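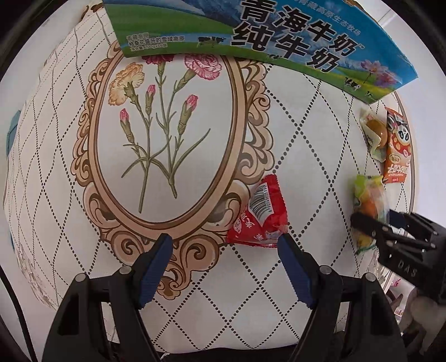 One gripper closes on a green and yellow packet while the other stands open.

Coltance moves gripper upkeep in-house after spring of worn pads

Jul 12, 2024

Coltance has stopped sending its hand-held grippers out for service and now looks after them itself, using a bench routine written by technician Quyên Mạch. The company uses the grippers in pairs, one in each hand, to record household handling tasks for its Rimura project. Packing snacks into a carton is one of the tasks.

The change followed a bad run in the spring. Coltance had been shipping the tools to Pramari, a repair shop, whenever the fingers stopped closing evenly. Turnaround had grown to more than two weeks, and with only a few spare pairs on the shelf, two operators at a time were left waiting for a set.

"The work on them is small," Mạch said. "A pad, a joint, sometimes a cable. We were paying for boxes and postage."

Pramari will still handle cracked linkages and anything inside the body. Pads, joints, camera mounts and cables are now done at Coltance, on a bench next to the room where the tools are signed out.

The routine has a short part and a long part. The short part comes at the start of each session and is done by the operator. Both jaws are opened fully and closed on nothing, and the two pads have to meet along their whole length. The operator then looks along the ribs for flattened spots or a corner lifting away from the finger. Any packet dust or sugar is wiped off with a damp lint-free cloth. The lens gets a dry one. If the pads do not meet, the tool goes back to the bench and another is signed out.

Small packaged food is harder on the pads than Coltance expected. The crimped ends on the wrappers are stiff and sharp, and an operator who takes a packet by the end drags the serrated edge across the ribs. Mạch found most of the wear in a narrow strip near the fingertip. She started writing down the position of each worn patch in April, and the log now covers 68 pads.

Operators have been asked to vary where they take hold when the task allows it. They have not been asked to avoid the ends altogether. The recordings are supposed to show people picking things up the way they normally would, and for a bag that has to go into a box standing up, that is often at the bottom or the top.
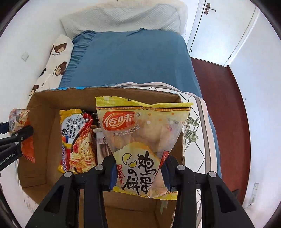 The long part of the routine is done at the bench once a tool has logged 60 hours. The pads come off first. The finger faces underneath are cleaned of old adhesive with a plastic scraper, then wiped and left to dry. New pads are pressed on and held under a light clamp overnight. Mạch replaces both pads on a gripper together even when one still looks good. A new pad facing an old one makes the jaws meet off center, and a thin wrapper will turn in the grip.

Next come the linkages. Each joint is checked for side play by holding the body still and pushing the fingertip left and right. A slight movement is allowed. If there is more, the joint is taken down, cleaned and put back with a fresh washer. No oil is used. In the early weeks one gripper was given a drop of light oil, and within days the joints had picked up lint from the cloths and bedding the operators work on, and the action had gone stiff.

The camera is checked last. It has a wide lens and has to sit so that both fingers show from the lower edge of the picture. Mạch puts the tool in a printed cradle, closes the jaws on a test block and compares the view with a stored one from the same tool. If the fingers have shifted, the mount is loosened, reset and tightened with a small torque driver. The opening reading is then zeroed with the jaws shut.

Cables get the most complaints from operators and take the least time to fix. A cable that hangs loose will catch on the edge of a table or a box flap. The bench now fits every tool with a soft tie close to the body and leaves enough slack for the wrist to turn over. Three cables have been replaced since May, all of them damaged at the plug.

Tihomir Kneževič, who schedules the recording sessions, said the time lost to faulty tools had dropped enough for him to stop booking a spare pair for each operator.

"I used to hold one back in the morning and usually it was gone by lunch," he said. "Now it mostly stays on the shelf."

By his count the Rimura team has logged 3779 usable recordings since the bench opened. He would not put a figure on how many had been lost before that, saying the records from the spring were kept in several places and did not agree.

Some problems are still open. The bench has no good test for a pad that looks fine and has gone slick. Mạch has tried pulling a strip of wrapper film through the closed jaws against a spring scale, but the readings change with the film and with how hard the operator squeezes. She is working on a clamp that will hold the trigger at a fixed position for the pull. For now, a pad that lets a packet slide twice in one session is changed.

Left and right tools also wear differently. Several operators pick up with one hand and steady the box with the other, so one gripper in a pair reaches its bench hours with its pads nearly new. Coltance had been rotating the pairs as sets. From this month each gripper has its own card and is serviced on its own hours, with the pair matched again at the camera check.

A second bench is planned for the company's smaller site at Phí, where eight grippers are in use. Operators there do the session check already but send the tools over for pads. Mạch will train two people on the long routine in September, and until then a box of serviced tools goes out to Phí every other week and the worn ones come back in it.

The routine, the wear log and the drawing for the cradle are kept in a binder at the sign-out desk. Operators who notice a fault during a session are asked to write it on the tool's card before they hand it in.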